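The Vamlow Bus

Kulsoom Shaikh missed the 4:15 to Vamlow because the man at the counter in Trustow wanted to see her licence twice. By the time she got outside, the bus was turning at the grain elevator.

The next one wasn't until seven. She sat down on the bench beside an old man with a cooler between his boots.

"You'll be waiting," he said.

"So I hear."

His name was Pylyp Prokopenko and he was going to Vamlow to sell a boat. The boat was already there. It had been in his brother's shed since the brother died, and a fellow named Tadeo Rivadeneira had offered him $774 for it.

"Odd number," Kulsoom said.

"He said it was what he had."
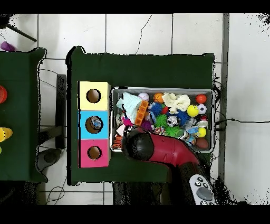
She was going to see her mother's house. Her cousin Fouzia had the keys and had been asking since March what she wanted done with it. There was a leak over the back bedroom. There was a piano. Fouzia had sent a list, and Kulsoom had read the top of it and put it in the glovebox of a car that had since quit on her outside Csonka.

"Is it a good boat?" she asked.

"It floats. My brother painted it every spring whether it needed it or not. Must be half paint by now." He opened the cooler and took out a sandwich wrapped in wax paper. "Egg. You want half?"

She took it. It had too much pepper and she ate all of it.

A truck went by with its lights on. The man from the counter came out, locked the door behind him and nodded at them both. He walked off toward the houses with his jacket over his arm.

"Are you sorry to sell it?" Kulsoom asked.

Pylyp folded the wax paper and put it back in the cooler. "I never liked it. I get sick on the water. He'd take me out on the lake and I'd lie in the bottom and look at the sky, and he'd fish and talk the whole time. Hockey, mostly."

"But you went."

"He couldn't get the motor in by himself."

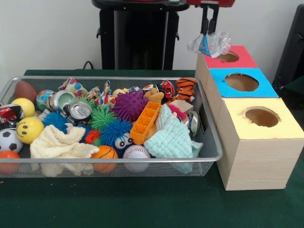 It got colder. She pulled her sleeves down over her hands and thought about the piano. She had taken lessons on it for two years and could still play the left hand of one song. Fouzia's daughter might want it. She would have to ask who could move it, and what that would cost, and whether the front steps would hold.

The bus came at ten past seven. The driver stowed the cooler underneath and told them the heater only worked on the left side, so they sat on the left side, Pylyp by the window.

Past the Tametti turnoff he said, "I might tell him seven hundred."

"He's already offered you more."

"I know it. But then he'd have something left for gas."

He was asleep before the bridge. Kulsoom got out her phone and wrote to Fouzia that she'd be late, and to please leave the porch light on.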